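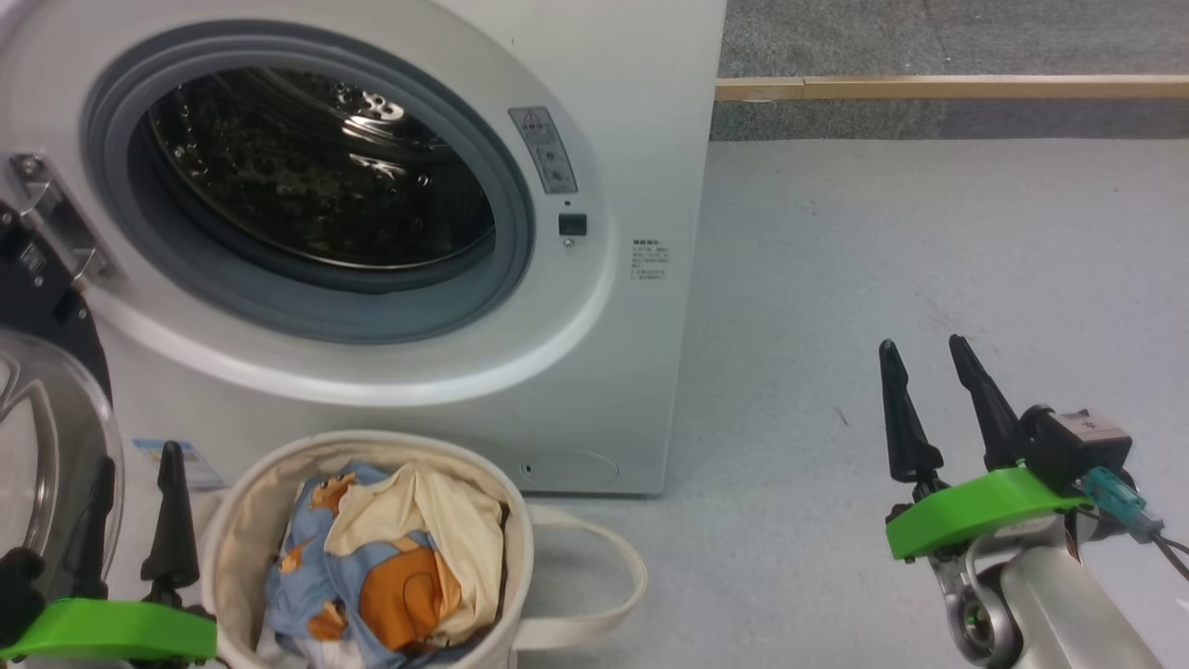 ## Wash day, and other small victories

I said last month I'd write something about laundry and a couple of you wrote back to say please don't, but the rest of you seemed keen, so on we go!

When we moved to Plorncombe I had one of those tall lidded hampers that lives in the corner of the bedroom. I hated it. You'd fill it, forget what was at the bottom, then drag the whole lot along the landing with a sock escaping every few feet. I've gone over completely to the soft round canvas sort with loops for handles. It goes right up to the front of the machine, I can see what's in it, and when it's empty I can squash it behind the door. Mine is cream and shows every mark, but it goes through on a cool wash when it gets grubby and comes out only slightly wonky.

The other change is smaller loads. I used to cram the drum until I had to lean on the door (I know, I know). Now I take one basket down and that's the load. A light blue thing with orange cartoon animals on it, a creamy yellow something, whatever else is in there — all in together, cartoon side inwards. Turning prints inside out is the one bit of advice from my mum I've ever stuck to, and I do think they stay brighter for it.

Now, the gasket. If you have a front loader, please go and pull back the thick grey rubber round the door and run an old flannel along the fold. I did ours in January for the first time in far too long and found 2 hair grips, a bit of tissue the size of a biscuit and a button I'd been blaming the dry cleaner for. I wipe it on the last wash of the week now and leave the door open overnight. The cupboard smells much nicer.

While you're down there, have a look at the little filter cover near the bottom as well. Old towel on the floor, shallow tray under it, open it slowly. I once opened it quickly.

A few of you asked about powder or liquid. I'm still on powder for whites and towels and liquid for everything else, and I use less of both than I used to. If your towels have gone stiff, try cutting the amount down before you buy anything new.

Next time it's the airing cupboard, where I've got a shelf of pillowcases that match nothing we own. If you've got a good way of folding a fitted sheet, do send it in — mine still end up in a ball.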